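What Is Woven Stuff, and Why Is It So Cool?

Look for two kinds of weaving near this table!
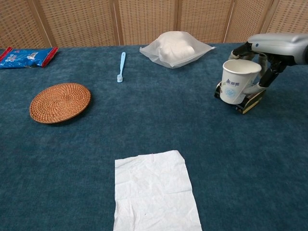 By Keir Moffat
Kids' Science Writer, Rultura

Did you spot them? One is the round coaster lying flat on the blue-green cloth. The other is the big folding screen standing behind the table. Both are rattan, and each one has its own pattern.

Rattan is a climbing plant - a kind of palm that grows in hot, rainy forests. Its stems are long and bendy, and they're solid inside, so they're different from bamboo, which is usually hollow. People can peel the stem, split it into thin strips, and weave with them.

Now check out the patterns. The screen has a fine grid, with tiny crisscrosses like the lines on graph paper. In a simple weave, one strip goes over, under, over, under, and the next strip does the opposite. All those crossings hold each other in place!

The coaster is a spiral. It starts at the center and goes around and around until it reaches the rim, and that rim is braided like hair. A coaster goes under a cup to keep drips off the table.

Want to try it? Cut 16 strips of paper, eight in one color and eight in another. Lay one color side by side and tape down the tops. Weave the other color through - over, under, over, under - and push each strip up snug against the last one. Tape the ends when you're done, and you've got a paper mat!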